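Harkanov kit, second go

Posted 22 Apr 2021

Right, quick one, I've got a train to catch and I said I'd get this up before I went. A few of you asked what happened with the Harkanov capture kit after my moan in January. Short version – it's better. Longer version below, in no order at all.

For anyone new, the kit is a pair of hand-held grippers, wrist markers, a head camera and the software that turns it all into something you can train an arm on. You do the job with your own hands, the robot learns from that. No arm needed on site. Price is 4,000 for the full two-handed set, 2,741 if you skip the head camera, and I wouldn't skip the head camera. Vudix sell something similar, cheaper, but you only get the one gripper and the export is a pain.

We tried it upstairs at the Sugawara place. Good light, big window, plenty of floor. The wrist markers are cubes now. Last time they were flat tags and the tracking dropped every time you turned your hand over, which if you're handling a book is all the time. Cubes mean there's nearly always a face or two showing to the camera. Obvious really. Took them long enough.
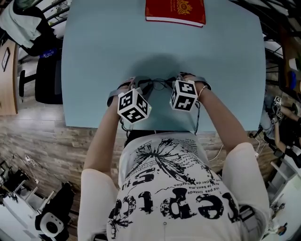
Cubes on, cables between the wrists, red book waiting at the far end.

Straps are fine. Dark grey, comfy enough, went on above a bracelet with no fuss. The cables I'm less keen on. They're thin, and they run from one wrist to the other and then back towards you, so you're always a bit aware of them. Reach wide and you think about it. I asked about wireless and got a long answer that meant no.

Clear the table before you start, by the way. It's in the manual but on page 11 where noone will see it. One object to begin with, get a clean run, then add more. We began with a hardback and it was a decent choice, stiff cover, doesn't flop about. Paperbacks were awful. Gave up on paperbacks.

Setup time. Last time it ate most of the morning. This time calibration was one wave of the hands and a beep, then done. I did it twice becuase I didn't believe it. Firmware still wants updating out of the box, both units, one after the other, and the progress bar sits at nothing for ages then jumps. Go and make a tea.

Now the grippers, which are the bit I cared about. White plastic shell, mesh-textured pads, little camera up near the top, marker tag on the side. Held in the hand they feel lighter than the Vudix one. Trigger is stiff at first. The pads have a bit of give and I never had a thing slide out on me, though I didn't try anything oily and I'd like to. Spares are sold in packs of 4, not cheap, and I've no idea yet how long a set lasts.

Grumbles:

The shell marks. White was a silly choice for something people hold all day.

The lens on the gripper is very wide. You get half the building in the recording. Great for tracking, less great if you've got people walking about who'd rather not be in it. There is face blurring in the software, and it's on by default, so credit there. I'd still put a sign on the door.

Files are huge. Bring a proper drive. The one in the box filled up before lunch.

And the head camera still sits heavy at the front. An hour is fine, two and your neck knows about it. I ended up swapping over with someone else, so budget for two people if you want a full day out of it.

We did some passing about with two grippers as well, one person each, which isn't really what the kit is sold for but it coped. The marker tags stayed put and you can hold one unit up to another's camera and check it's being picked up. I do this before every run now, takes seconds, saves a lot of swearing later.
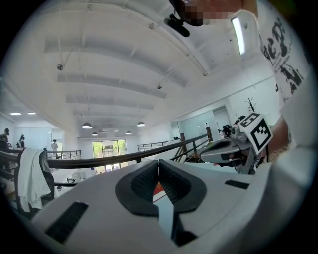
Tetsuya Kobori reckons I'm being soft on it. His view is that the hardware was never the problem, it's the subscription – once the first year runs out you pay again to export your own recordings, and he'd sooner put up with a clunkier kit from Ureck and own the lot. He also thinks the cubes will get knocked to bits in any real workshop.

He's got a point about the subscription. I'd missed that, it's in the small print, and I've emailed to ask what the second year costs. No answer so far. The cubes I'm less worried about. I clouted one on a table leg and it carried on tracking.

So would I buy it? For a small team who want hand data and haven't got an arm sitting there, yes, probably, if the export thing gets sorted. For one person at home, no, too much money, rent it. Sugawara do it by the day and they'll throw in the second head strap if you ask.

Haven't tried the Ureck set properly. It's on the list. If anyone has one I can borrow for a weekend, shout, I'll pay the postage both ways.

Comments are open but I won't get to them till tonight. Going now, running late already.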